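Flandley Tabletop Board, White

Item no. 612
Ships flat, Wednesday pickup possible at our Wasoneck counter

The Flandley board is a plain white work surface that you lay on a table you already own. It gives a light, even background for small parts, and it protects the table under it from scratches and glue. Many customers buy it for a shared bench, where the table itself is not so nice anymore, or where people need the same background every day.

The surface is matte. We tried a glossy version in the beginning, but the reflection of the ceiling lamps was tiring for the eyes, so we stopped making it. Dark things such as cables, rods and screws are easy to find on the white. Light-colored things are less easy, and if you work mostly with them, please look at the Trorach board in gray – it has the same size and the same edge.

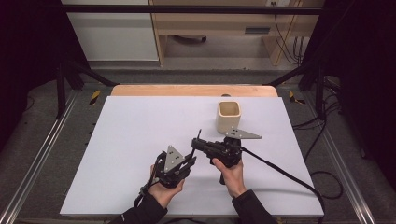
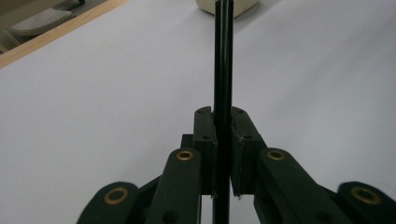
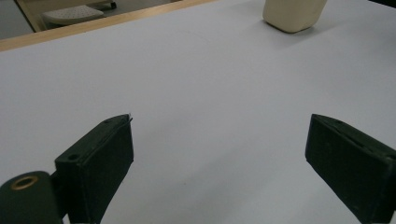
Size and placement

Please measure your table before you order. The board should lie completely on the table top, and we advise that a strip of the table stays free on the far side, so you can lift the board with your fingers when you want to clean below. On a very smooth table it can slide a little. For this we include 14 small rubber dots in the bag with the instructions. You don't have to use all of them, the corners and the middle of each long side are normally enough.

The board weighs more than it looks. One person can carry it, but for the stairs it is better to be two.

Cleaning

Wipe with a soft cloth and warm water, up to 60 °C. A small amount of dish soap is fine. Do not use scouring powder or a steel sponge, they make shiny spots that do not go away. Pencil comes off with a normal eraser. For marker pen we recommend the Heffernan cleaning liquid, which can be added to your order.

Do not put hot pans or a soldering iron directly on the board.

Delivery and returns

Orders are packed within three working days. The board comes with a protective film on the upper side – remove it slowly, starting from one corner. When the film is removed we can still accept the return, but the surface must be without marks.

Questions about larger orders or special sizes can be sent to Lavanya Raju in our sales office. Please write the length and width of your table in the first message.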